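Fitted sheet keeps coming off at the corners - what am I doing wrong?

Posted by Colette Guillot in Bedrooms and Bedding

We moved to Trenville in April and bought a new mattress for the main bedroom. It is thicker than our old one and I have had trouble with fitted sheets ever since. I put the sheet on, it looks fine, and by the morning at least one corner has come off, usually at the wall end. By the third night I am sleeping on bare mattress up to the shoulder.

The sheets are cotton and were sold as "deep". I can't find the packaging, so I don't know what depth that means. I wash them at 60 and they go in the tumble dryer. There is also a quilted mattress protector underneath, which came with the bed.

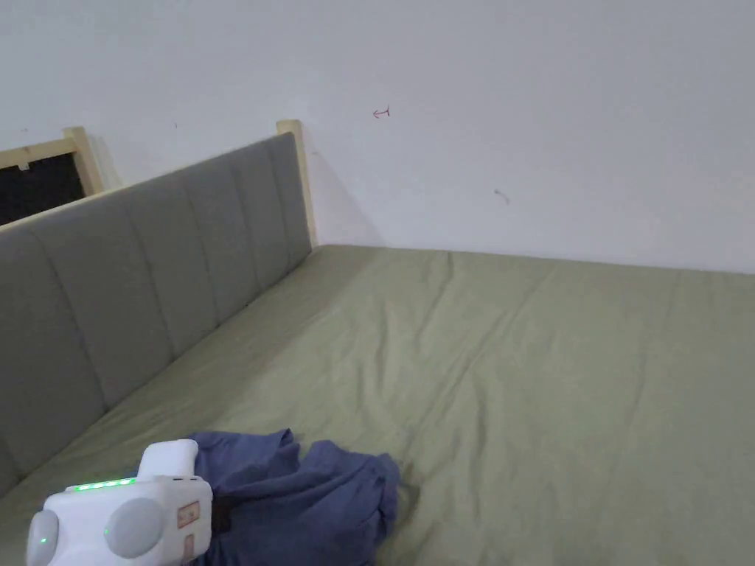 One long side of the bed is hard to reach, so I tend to tuck the two easy corners first and then pull the rest over. I have tried safety pins, but one opened in the night and I don't want to do that again. My sister says to buy the elastic straps that clip underneath. Before I spend more money I would like to know whether the sheets are the problem or the way I put them on.

3 replies

Peter Sýkora
Member, 406 posts

Measure the mattress first. Put a ruler upright against the side, with the protector on, and read off the depth. Then lay a sheet flat, pull one corner out and measure the seam that runs down from the point of the corner to the elastic. The seam should be longer than the mattress is deep, by at least a few centimetres, so there is something left to go underneath. If the two numbers are the same, the sheet will come off whatever you do.

"Deep" means very little. I have had two sheets from different shops, both marked deep, and one was clearly shorter than the other.

Washing at 60 and tumble drying will shrink cotton, and most of it happens in the first few washes. It also wears out the elastic. Hold the hem and stretch it. If it goes back slowly or feels slack, the sheet is finished as a fitted sheet - you can cut the elastic off and use it for dust covers. I wash mine at 40 and dry them on the line when the weather allows.

As for putting it on, do the hard corners first. Start with the far one on the awkward side, then go diagonally across to the opposite corner, then do the remaining two. Pull the mattress away from the wall a little if it will move. Lift each corner of the mattress with one hand and get the elastic properly underneath, not just round the lower edge.

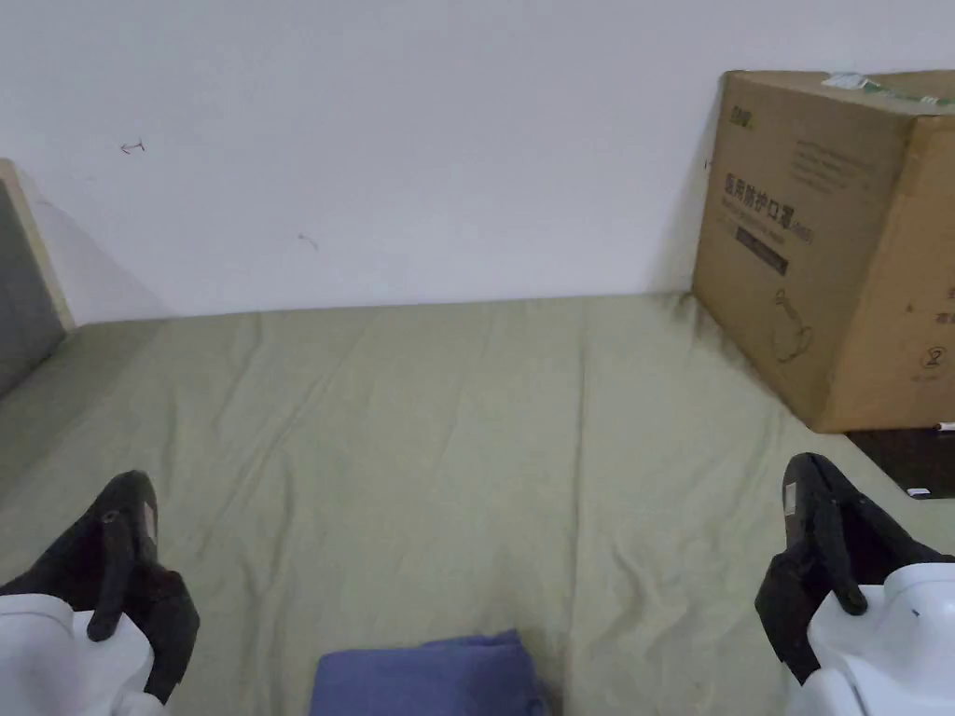

Green fitted sheet with creases across the top.

Creases don't matter much. If you want fewer of them, take the sheet out of the dryer while it is slightly damp and put it straight on, then leave the duvet off until it has dried.

Tatiana Kolář
Member, 12 posts

Get the straps. Mine are the Flerkix ones and I have had no trouble with them. They go on in a couple of minutes.

Joonas Kiiskinen
Member, 167 posts

Agree with Peter about measuring. The straps work but they are a nuisance on wash day, and if the sheet is too shallow they only pull it tighter until a seam goes. That happened to me with a set that was nearly new.

I would look at the protector as well. Some of the quilted ones have a shiny backing or a slippery top, and cotton slides about on them. Try a few nights without it, or swap it for a plain terry one with its own elastic skirt.

One more thing to check is which way round the sheet is. If the bed is nearly as wide as it is long, it is easy to put it on sideways and it will almost fit. Find the care label and see which corner it ends up on when the sheet fits well, then put it in the same place each time. If yours has no label, a stitch of coloured thread in one corner does the job.

Colette Guillot

Thanks all. I measured last night and the corner seam is two centimetres shorter than the mattress, so that explains most of it. I will look for deeper ones on Thursday and turn the wash down to 40.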